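How a Bandage Helps a Scrape

By Lorraine Nepia
September
Filed under: Kids' Corner > Your Body
Print this page | E-mail to a friend

You fall at recess and your knee starts to bleed. A grown-up washes it and puts on an adhesive bandage. What does the bandage do?

Your skin keeps germs out. A scrape makes an opening, and a bandage covers it while your body makes new skin underneath.
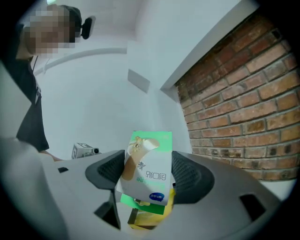 A box of adhesive bandages.

Most bandages have two parts. The soft pad in the middle goes over the cut. The sticky ends hold on to the healthy skin on each side - the pad itself is not sticky, so it does not pull on the sore spot.

Bandages come in different sizes. A small one fits a fingertip, and a wide one fits a knee. Many families keep them in one place so they are easy to find.
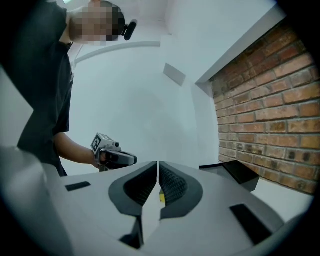

Devin wrote to ask if a cut heals faster when you let the air get to it. Usually it does not. Most small cuts heal well when they are clean and covered.

Before you put on a bandage, wash your hands. Rinse the cut with cool water and pat the skin around it dry. Bandages do not stick well to wet skin. Put on a new one every day, or sooner if it gets dirty.

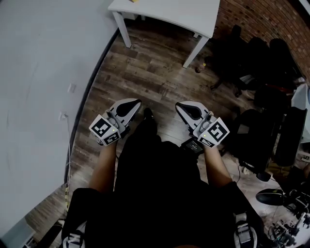 My bandage always falls off my knuckle, says a reader in Wendholm. Knuckles bend all day, so this happens a lot. Ask a grown-up to help you find a bandage shaped for knuckles.

Some boxes for children have animals or cartoons on them. The picture does not change how the bandage works - pick the one you like. 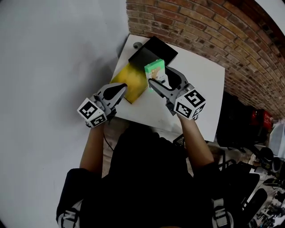 Put the box back when you are done, out of reach of very small children. Tell a grown-up right away if a cut is deep, will not stop bleeding, or gets red and puffy.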